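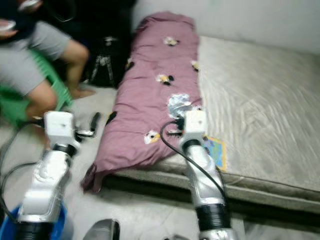 Ticket 454
Opened: 20 July 2021
Opened by: Pentti Koskela, Mastamside house, small bedroom
Product: Studwood thin mattress with quilted cover
Status: waiting for customer

Good morning. I write about the gray mattress which I bought from your shop. The quilted cover moves on the mattress when somebody sleeps on it, and by the morning one side hangs over. I have read the paper from the package and it says only to "fit cover firmly". I did it firmly.

What I tried already:
Turned the cover so the zipper is at the wall. Same result.
Put a sheet over it. The sheet has made wrinkles but the cover moved less.
Rolled the pink blanket along the edge to hold it. This helped for 2 nights.

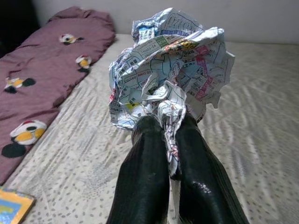
I also took all the papers and wrapping off the bed before each try, so that nothing was under the cover. The room has a tile floor and the bed is close to the wall, so I can not easily pull the cover down from that side.

Reply from Poon, Trinex customer help:
Thank you for the clear list. Please take the cover off completely and look at the four inside corners. Each one should have an elastic loop. If a loop is missing, we send a new cover without cost.

Customer:
I looked. Two loops are there and two are missing. The blanket is back at the edge for now, because my guest stays until September.

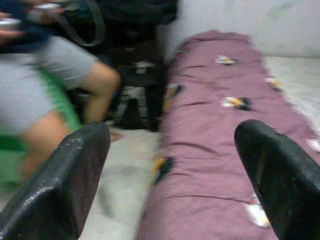

Can I wash the old cover while I wait for the new one?
Wash it cold and dry it flat, and keep the two good loops closed during washing.

Customer:
Thank you, I will do so. Please leave the ticket open until the new cover comes.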